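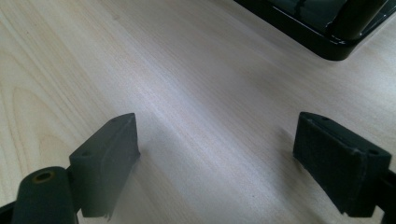 Keltard Shoe Tidying
README, written and looked after by Joanne Mapplebeck

Welcome! Keltard is a collection of short recordings of one very ordinary job: sorting out footwear. Shoes get picked up, turned the right way round, put with their partners and set down where somebody could find them again. I have loved putting this together, and I hope it's useful to anyone who cares about how everyday things are handled (and to anyone with a hallway like mine).

What's in it

There are 246 recordings in this release, all made in the Zestenbridge room on a light wooden table. Footwear comes in pairs, and each session mixes at least two kinds, so there is always a bit of matching to do. Trainers and jelly sandals turn up a lot. They make a lovely contrast: a trainer has a chunky sole and will lie on its side quite happily, while a jelly sandal is all straps and gaps and there are so many places you might take hold of it!

Each recording has a short plain-text note giving the pairs used, the starting layout and the finished layout we were aiming for. Notes are in British English and I wrote every one of them myself, so please blame me for the spelling.

The display piece

We call it Jurel. It's the red and black chair-like piece at the back of the table, with a rippled red panel for a back, twisted black posts and a wavy black base. Shoes are arranged in front of it or to either side. I'm very fond of it, and it gives every layout an obvious middle, so "left of Jurel" and "right of Jurel" are the terms you'll meet all through the notes.
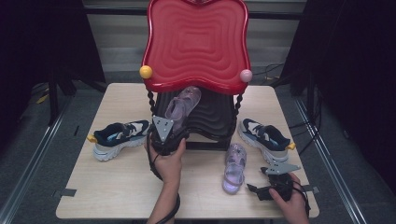 Do the two shoes of a pair always have to end up next to each other?
Only in the layouts named "together". In the "mirrored" layouts one shoe goes on each side of Jurel with the toes pointing inwards, and that counts as a finished pair.

Folders

together: pairs side by side
mirrored: one shoe each side, toes in
henriquez: the Henríquez layouts, with sandals at the front and trainers behind

The Henríquez folder is the smallest, with 42 recordings, and it's my favourite. The sandals have to go down neatly without nudging anything behind them.

Known gaps

No boots yet, and no laces tied or untied. In 3 of the notes I mixed up left and right; these are marked "check side" until I've gone through them again. I'd like to reach 500 recordings in the next release, with slippers and wellies added.

Corrections to the notes are very welcome. Send the folder name, the recording number and what you think it should say, and I'll get to it on a Wednesday, which is my Keltard day.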